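How a Story Becomes a Book

Do you like to read stories about old times, with kings, ships and secret letters? Such stories are called historical fiction. The word "fiction" means that the writer made up the people and what they say. The word "historical" means that the time and the place are real, or close to real.

Let us follow one book from the first idea to the shelf in your library. It is called The Salt Road to Ernstead, and it is about a girl who must carry a message over the hills in winter.

First, the writer reads a lot. She wants to know what people ate, what shoes they had and how long a walk of 20 miles took in the snow. She writes these things in notebooks. Only a small part of them will come into the story, but they help her to feel at home in that time.

Then she writes the first draft. A draft is a version that is not ready yet. The first draft of this book had 64 chapters, and that was too many! The writer put some of them together and threw others away. In the second draft the girl also got a little brother, and he makes a lot of trouble on the road.

When the writer is happy with the draft, she sends it to a publisher. A publisher is a company that makes books and sells them. This one went to Van Dusen, a small publisher in the town of Culenberg. There an editor reads every page and asks questions. Why is the girl not afraid of the dog? Where did the lantern go? The writer must find the answers and change the text.

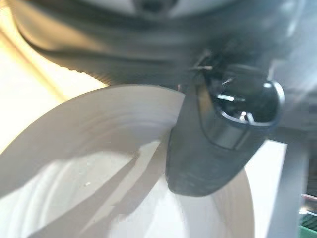
A dark, rounded machine part with soft light on it.

After the editor comes the proofreader, who looks for small mistakes, like a missing comma or a name with two different spellings. An artist draws the cover. Then the pages can be printed, cut and bound. "Bound" means that they are held together at the back, inside the cover.

The finished book has 135 pages. The first printing was 2588 copies, and they went to shops and libraries in June.

Words to remember

Draft: a version of a text that is not ready yet.
Editor: a person who helps the writer to make the story better.
Proofreader: a person who looks for the last mistakes.
Publisher: a company that makes and sells books.

September 2025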